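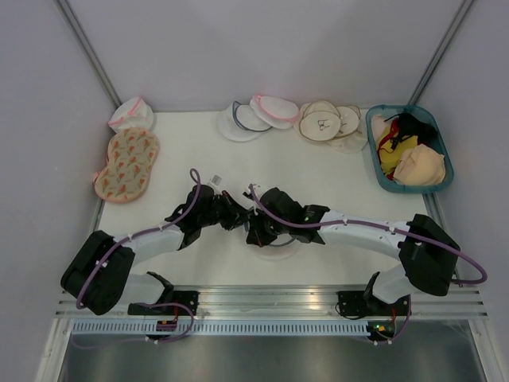

4. Laundry Sort Table: Setting Up and Running a Round

Welcome to the fun part! By now your team has finished the power checks in section 3 and both arms answer when you call them from the laptop. This section takes you through the Laundry Sort task, which Haruna Kikuchi wrote for the Bretport club and which every team at the Skenodton meet will run. Fabric is floppy and full of surprises, and you will learn more from one stubborn mesh pouch than from a whole afternoon of stacking blocks.

4.1 Before you start

1. Read the Pistevik task card out loud as a team. It tells you which items go where.
2. Pick one driver for each arm and one caller. The caller keeps a hand near the stop button for the whole round.
3. Follow each purple cable from gripper to elbow with your eyes. It should be held to the links by its white ties, with a loose bend left at the elbow.

CAUTION: Never pull a cable tight to make it look tidy. The elbow needs that slack when it unfolds.

4.2 Laying out the table

4. Put the teal basket in the back right corner and pile the garments in it. Don't fold them – a messy pile is a better challenge!
5. Lay the wash pouches along the back edge. Piping colors may be mixed, and pouches may overlap a little.
6. Set the pink-trimmed mesh pouch at the back left, with the flowered piece next to it. It's fine if the flowered piece hangs over the edge of the table.
7. Place the starting pouch near the center, where both grippers can get to it.

Note: Check that no strap or tag is hooked over the basket rim. Thin straps love to catch on a fingertip.

4.3 Running a round

8. Load the Maruyama profile and set arm speed to 40 percent. New drivers stay at this speed until they have five clean rounds.
9. Bring both arms in slowly until the grippers meet over the starting pouch. One driver moves at a time, and the caller says who.
10. Grip the piping or the rim. Flat mesh slides away from the fingers, but an edge gives you something to hold.
11. Start the timer on the first grip. A round lasts five minutes.

CAUTION: With the grippers this close together, a small wrist turn can knock the fingers into each other. If they touch and push, call "stop" and back out the arm that moved last.

4.4 After the round

12. Fold both arms back toward their own side walls before anyone reaches in.
13. Write down every dropped item and which arm had it. Those notes are gold when you sit down to tune the grip!
14. Reset the table from step 4 and swap drivers.

Section last updated 2026-07-10. Scoring is in section 5.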